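Sostum Valley Drainage Records: Progress Report, Second Period
Prepared for the Jutmont Fund by Virgil Costache

1. Work covered

This report covers the transcription and indexing of the drainage records held at Wotitz. The first period dealt with the survey of the holdings. The second was given over to the ditch registers and to the maps that go with them.

2. Registers

Of the 13 registers listed in the grant application, eight have been transcribed in full and checked against the originals. Three are transcribed and await checking. The remaining two have water staining along the lower margins and have been set aside until the conservator's report is received. Entries in the early registers give the landholder, the length of ditch, the date of clearing and the fine, if any. The later ones leave out the fine and add a column for culverts. The index has been altered to carry both forms without merging them.

Place names are entered as written, with the modern form in a separate field. Ursu appears under six spellings, and one of these is also used for a mill on the opposite bank. Svend Frandsen has separated the two by reference to the ditch numbers, and the affected entries are marked in the index.

3. Maps

The map sheets have been scanned and matched to the registers by ditch number. Matching failed where the numbering was revised after the lower channel was moved. A table of old and new numbers is being compiled and will be issued with the index. Scale bars on the older sheets do not agree with one another, so lengths are taken from the registers only.

4. Expenditure

Spending on scanning was below the estimate. Spending on transcription was above it, owing to the condition of the later hands. The fund's approval is requested to move the balance from the first heading to the second. The total is unchanged. 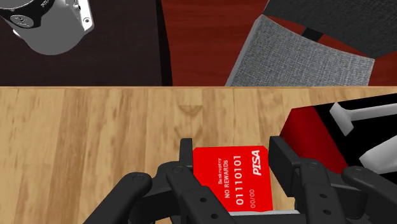
5. Delays

The reading room at Wotitz was closed for heating repairs during part of the period. Checking was held up, but transcription continued from scans already made. Completion of the three unchecked registers is now expected in November.

6. Next period

Work will proceed in the following order: checking of the outstanding registers, completion of the number table, and a first draft of the introduction to the index. A decision on the two stained registers will be put to the fund once the conservator has reported. If they cannot be opened safely, the index will be issued without them and the gap stated in the introduction.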